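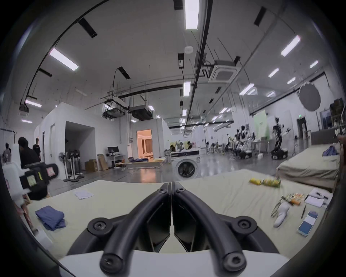 *The bed station, with the folding pile on the left and the small stuff on the right.*

# trelden-bedroom

Hi! This is the data card for the tidy-up set our student club put together at Damuvdale. We're the Trelden project, and this is our first release, so please be kind (and please open an issue when you find something silly in it, we know there's plenty).

The idea was pretty simple. We wanted lots of short clips of people doing bedroom chores with hand-held grippers, shot from the gripper's own point of view, and we wanted the kind of mess you'd find in a real bedroom. So we put sheets on the mattresses and threw our own junk on top: socks, pens, notepads, a phone, clothes. I lost a very good pen this way.

## What you get

- 1,098 clips in the main split
- 219 clips in `heldout/`, with items that never show up in the main split
- 152 clips in `oops/`, which are drops, missed grabs and people bumping grippers (my favorite folder, by far!)
- one text label per clip, written by whoever did the recording

We started out with some 2,000 takes and threw a lot away, mostly for bad sync or for somebody forgetting to press stop and wandering off to get a snack.

## Tasks

Folding, picking up, sorting, and handing over. Folding is the big one. Most labels look like `fold the blue cloth` or `put the sock next to the paper`, all lower case, no period. A few people wrote "fabric" or "towel" for the same piece of cloth and I haven't cleaned that up yet, sorry. 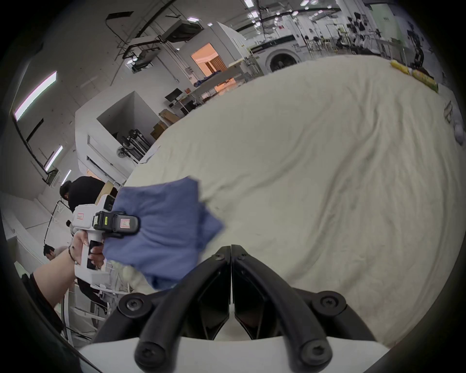 Two-person clips have a `_b` at the end of the name. In those, each person has one gripper and you get both views, lined up by clock. The lining up is done by a script called `jurska.py` (named after our old meeting room, long story) and it's usually good to within a frame or two. If a pair looks off, run it again with `--slow` and it'll most likely sort itself out.

## Things to know before you train on it

The hall is busy. Other groups work there all day, so you'll see people walking by, and the light is whatever the ceiling gives us. The lens is very wide too, so straight lines bend near the edges and the corners go dark. We left all that in. If you want flat images, there's a notebook in `tools/` that does it, but you lose quite a bit at the sides.

Limp cloth is much harder than we expected! Our baseline does fine on pens and packets and then makes a total mess of a T-shirt.

## Versions

- v0.2, April 2025: fixed the swapped left/right names in `heldout/`
- v0.3: planned for July, with depth if the Vukčević mount gets finished

Use it for class, for your own club, whatever you like. Just link back to this page, and if you get folding to work, please tell us how.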